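Informe de avance para la Fundación Cloutier
Proyecto: acondicionamiento del sendero a la escultura de Stinholm

Desde diciembre se han señalizado 6 kilómetros del sendero y se ha cerrado el aparcamiento improvisado junto al arroyo. El contador de la entrada registró 1829 visitantes en el trimestre, con un máximo de 306 en un solo día – un domingo de buen tiempo.

La empresa Flevine entregó los paneles informativos en dos idiomas. Queda por instalar el del mirador, pendiente del permiso municipal. Se ha gastado el 60 % de la partida asignada.

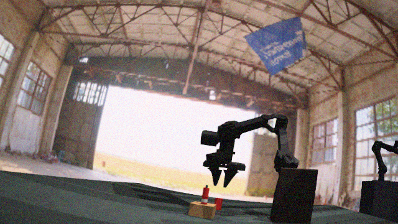 Última modificación: lunes, 17 de abril de 2023

En el próximo periodo se repondrá la grava del tramo alto y se revisará el anclaje de la escultura. El presupuesto de Clestico para ese trabajo va en el anexo – solicitamos su aprobación antes de firmar el encargo.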